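Sevholm

Sevholm is a cold island in the northern sea of the world of Lovenix. It is known for its narrow cliff passages, its salt trade and the fog that covers it for most of the year. Only 2,604 inhabitants were written down in the last count of the island, and nearly all of them live in the harbor town of Dadgate on the southern coast.

Geography

The island is long and thin, and its middle part is a plateau of gray rock where very little can grow. The wind there is so strong that trees do not rise higher than a person's knee. The coast is broken by 41 passages called the Clefts. Most of them are too tight for a loaded animal, and a traveler has to go through sideways, feeling the walls with both hands.

The northern Clefts are filled with sea water in the storm season. The southern ones stay open – with the exception of the Shawky, a deep split in the rock which the islanders do not enter after sunset. 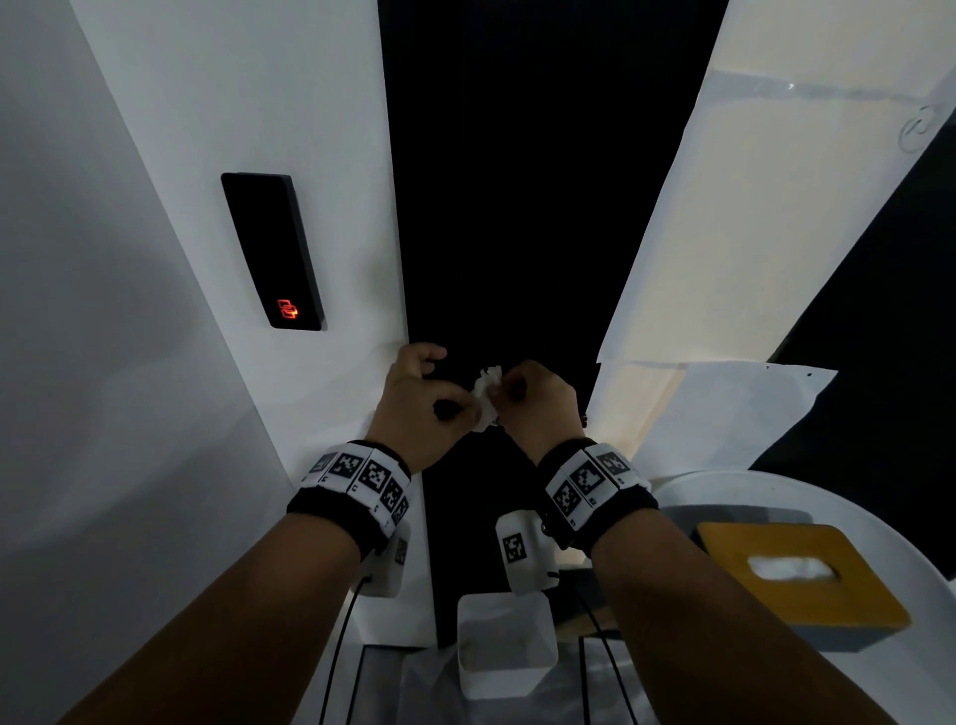
Inhabitants

Humans and the small stone-folk share the island. The stone-folk arrived first and are better suited to the cold, as their blood moves slowly and they can sleep for a whole winter without food. They see well in the dark, but strong daylight hurts their eyes, so they work mostly at night.

Humans came 800 years before the present age of the setting, on two ships that had lost their way. They learned from the stone-folk how to dry fish in the wind and how to build houses with the door facing the rock. In exchange they taught them to sail. Marriages between the two peoples do not happen, but adoption is common, and a child raised by the other people keeps 2 names for life.

Beliefs and customs

The islanders believe that every Cleft has a listener, a spirit who remembers everything said inside it. For this reason agreements are made in the passages and not in houses. Both sides put one hand on the rock and speak the terms aloud.

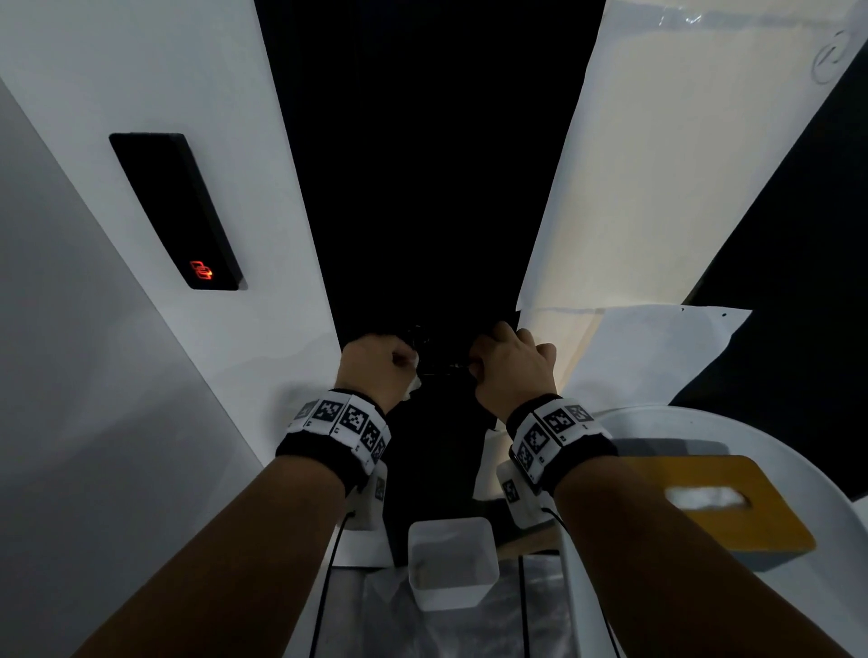
A person who breaks such an agreement is not punished by law. Instead, the family must leave Dadgate and live on the plateau until the next salt harvest. In older versions of the setting the punishment was death, and some players still prefer this rule.

Trade

Salt is the main product of Sevholm. It is scraped from the rocks in September, when the fog is thinner, and sold to the mainland for grain, rope and lamp oil. Coins are accepted only in the harbor.

This page was last changed on September 25, 2018.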